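Notebook – gripper and arm budget, second pass
20 April 2025
Written up by Daranee. Copies to Uthai, Lertchai and Pongsak.

Starting from where Charoen left it: we have money for one more arm before the December cut-off, or for none and a really good set of fingers, spares and leads for what we've got. I went in wanting the second arm. After a long bench session on the multimeter sorting I'm much less sure, and rather excited about the other option!

The task hasn't changed. Meters on the floor, meters in the green basket, pick one, move it, leave its leads with it. I still think it's the best planning exercise we've come up with, because it asks for everything the Cardoso job will ask for later (flat things, heavy things, floppy things attached to heavy things) and the kit costs next to nothing. The mix of casings is lovely for this. A DT9205A lying flat wants quite a different approach from a meter standing on edge between its neighbours, and the leads get in the way of both.
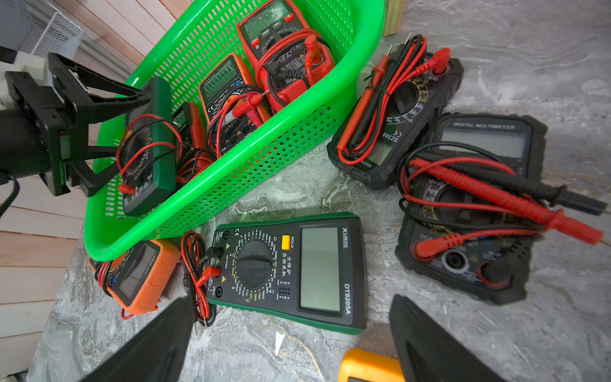
Finger width is the thing I want to spend on first. The present fingers are big and black and perfectly good for the wide meters, but going down between two casings in a full basket is a tight business and I found myself planning every pick around the fingers and hardly thinking about the meter. Uthai has prices from Clomden for a slimmer pair with swappable pads: 377 the pair, pads included, and spare pads at 31 a set. I'd take two pairs and four sets of pads. Pongsak thinks two sets is plenty. He hasn't seen what marble does to a soft pad.

Which reminds me, the floor. It's a hard, smooth surface and there is no give in it at all, so if we come down a touch low the whole load goes into the wrist. Lertchai suggested a thin mat. Cheap, I'm for it, but please let's try it on half the area first so we can compare. The swirly pattern in the marble is also worth keeping in view for the camera work. A plain mat everywhere would make life too easy and we'd pay for it at Cardoso.

Quotes so far, all before delivery:

Clomden slim fingers, per pair – 377
Clomden pads, per set – 31
Meretis wrist force sensor – 664
Meretis cable kit, with strain relief and clips – 394
Second arm – still waiting on Fostthorpe, Charoen chasing

So two pairs of fingers and four sets of pads comes to 878. Add the sensor and the cable kit and we're at 1,936. That leaves a decent amount in the pot, and it can be ordered now without anyone else signing it off.

The sensor is the item I'd fight for. At the moment we guess at contact from the motor current, and with a bunch of test leads between finger and casing the guess is poor. I'd love to know whether we are squeezing a rubber holster or a loop of red wire. Uthai has used the Meretis one before and says the software side took him an afternoon. I believe him, but I've put down two days.

The cable kit looks dear for what it is, I know. Pongsak's view is that we could do the same with ties and a bag of clips. Fair enough for a week or two. Over a year of the wrist turning through its full range I'd sooner have proper strain relief, and the Meretis clips fit the white printed bracket without redrawing it.
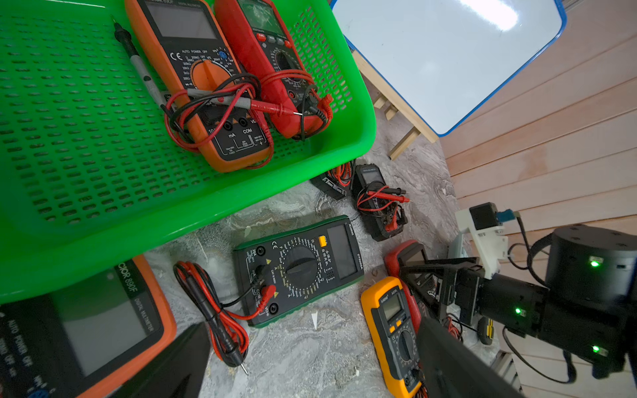 On the second arm. The case for it is throughput, and we can't use the throughput until one arm can empty a full basket without somebody stepping in. My proposal is to run the single arm with the new fingers for six weeks, log every time one of us has to help, and come back to the Fostthorpe quote with that log in hand. Charoen agrees on the log and wants four weeks. Happy to split the difference.

Something else to plan for is the meters themselves. We're well off for orange ones, the VICTOR 890F especially, and short of small odd shapes. A clamp meter or two would be a real test for the fingers, and second-hand is fine as they don't need to work. Dead ones are better if anything. Lertchai knows a repair shop that sells broken ones by the box and will ask what a mixed lot costs. Leads too please, as tangled as they like. I'd set aside up to 50 for the lot.

Loose ends:

– Ask Clomden if the slim fingers take our existing bolts or need the adaptor plate. Not in the price above if they do.
– Pongsak to measure clearance at the basket rim with the wrist tilted. The rim is rounded and I'd like the number for the inside as well.
– Uthai to check the sensor's height. Anything over what we allowed eats into reach at the far end of the floor.
– Mat samples, two thicknesses.
– Charoen, please send me whatever Fostthorpe says, even if it's only a range.

Order form is drafted and on the shared drive under "fingers and wrist". I'll send it once the bolt question is answered.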